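Fovmont votes in September on who runs its water

Ayana Kassa wants the town to buy back its water system. Alina Ghiță wants to leave it alone.

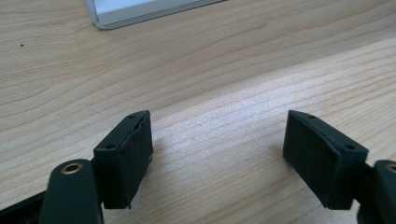
A light-colored wooden desk.

Fovmont will hold a referendum in September on whether to end its contract with Porkura, the company that has supplied water to the town for 22 years. The last local vote, on the bypass, was decided by 663 ballots.

Kassa runs the Yes campaign from two rooms over a shoe repair shop. She started it after her own bill went up twice in one winter.

"I called the company and they told me to call the town," she said. "I called the town and they told me to call the company. After a month of that I printed a petition."

The petition got 3343 signatures. Kassa said most came from the streets near the rail yard, where the pipes are oldest.

She does not claim that bills would fall right away. "The first few years we would be paying off the loan. I say that at every door. Some people close the door."

Ghiță, who speaks for the No side, used to keep the books for the school district. She thinks the town is too small to take on the debt.

"We have trouble keeping the library open on Saturday mornings," she said. "Now we're going to hire engineers?"

She agrees that Porkura has been slow with repairs, and mentioned a leak on Nistor Street that ran from March until the end of May. She would rather see fines written into the contract, which comes up for review next year anyway.

Both campaigns have been short of help. Kassa has handed out some 700 yard signs and is waiting on a second order. Ghiță has no signs and has put her money into a mailing.

They have met once, at a forum in the high school gym that ended early when the heating failed. Kassa said it was polite. Ghiță said she was asked only two questions, both about Kassa's loan figures.

Polls open at 7 a.m. at the town hall and the fire station. Absentee ballots can be requested from the clerk, Rodica Munteanu.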